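What is enamel?

Enamel is a kind of glass. It starts as a powder, which is melted onto metal so that it sticks tight and makes a smooth, shiny skin. You may have drunk from an enamel mug at a campsite, or seen an old enamel bath or a street sign.

How an enamel mug is made

First the shape is pressed out of thin sheet steel. A big press pushes a flat disc of steel down until it is shaped like a cup. The top edge is rolled over so that there is no sharp metal for your lips to touch. The handle is a separate strip of steel, bent into a curve and joined to the side.

Next the steel is washed. Any grease left on it would stop the enamel from sticking.

The glass is ground up very finely and mixed with water and a little clay. This runny mixture is called slip. The mug is dipped in the slip, turned to let the extra run off, and left to dry. At this point you could scratch the coat away with a fingernail.

Then it goes into a very hot oven called a kiln, at more than 800 degrees Celsius. The powder melts and joins to the steel. When it cools, it is hard glass. Many mugs are dipped and fired 2 times, once for an undercoat and once for the colour.

Where does the colour come from?

Plain enamel can be as clear as a window. To colour it, makers add substances called metal oxides. Cobalt gives blue. Reds are harder to get right, and the wrong heat can turn them brown.

Speckles are often made by flicking or spraying drops of a second colour over the first coat. No two speckled mugs are quite the same.

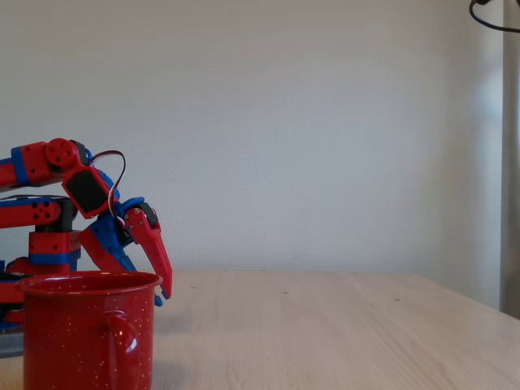

A red enamel mug with tiny white speckles. Look for the rolled rim at the top.

Why do enamel mugs chip?

Steel can bend a little. Glass can't. If you drop the mug on a stone floor, the steel may dent and the glass over the dent cracks off. Bare steel shows through as a dark patch, and it can rust if it is left wet. Dry a chipped mug well, and stop drinking from it if the chip is on the rim or inside.

Don't put an enamel mug in the microwave, as there is metal under the colour. Take care with hot drinks too. Steel lets heat through quickly, so the outside of the mug soon gets hot.

Words to know

Kiln: a very hot oven for firing glass or clay.
Oxide: what you get when something joins with oxygen. Rust is one.
Slip: powder mixed with water for dipping.

Written by Iida Kallio. Page checked 2020-08-29.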